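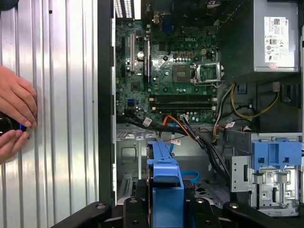
Arm faults out when it pulls the hard drive - cable snag?

Thongchai Limsakul
Posted 7 Jul 2019

Hi all! I'm teaching our arm to strip old desktops and it keeps quitting on the drive caddy. It grips the blue plastic fine, lifts a little, then I get a protective stop and the whole thing freezes with the drive half out (and my heart rate up).

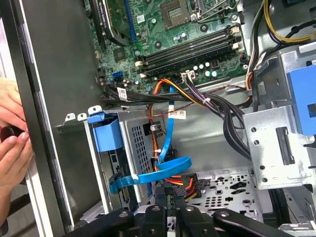

I raised the force limit from 1,000 to 2,000 in the gripper settings and now it doesn't stop, it just yanks. Last night it bent a SATA connector. Any ideas? 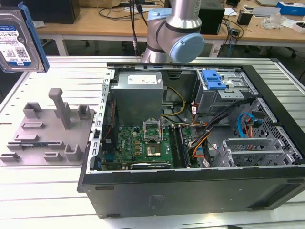

2 min read

Nodon
Put the limit back to 1,000 before you do anything else! My guess is the data cable is still latched when you lift. Unplug both cables by hand, run it slow, and see if the fault goes away - if it does, you've found it. And keep your fingers out of the case while the arm is live, please. 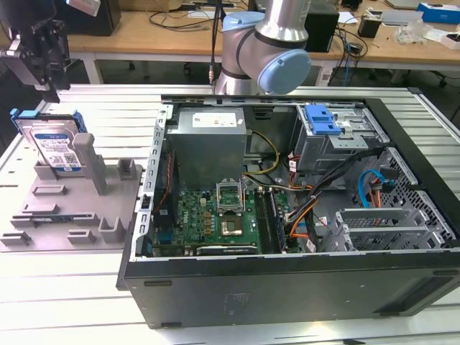 Kobzar here, same trouble back in March. Mine was the lift angle, so check that too.

Zondance
try rebooting the controller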